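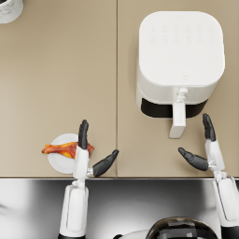
Njål Solheim says the governor's office in Lutham called him once, for under two minutes, after police shot his brother. "They read me a statement," he said. "I asked who wrote it. No answer."

The office claims it contacted 257 families. Solheim doubts that.

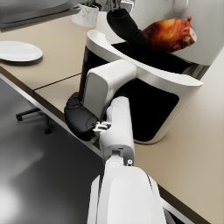
Not one family in Tangen got a call, according to Solheim. "So where's the list?"

Contact | © Gostari | Back to top

Comments

brekmont_reader: Publish the list.

Lutham80: Two minutes? Sounds generous for them.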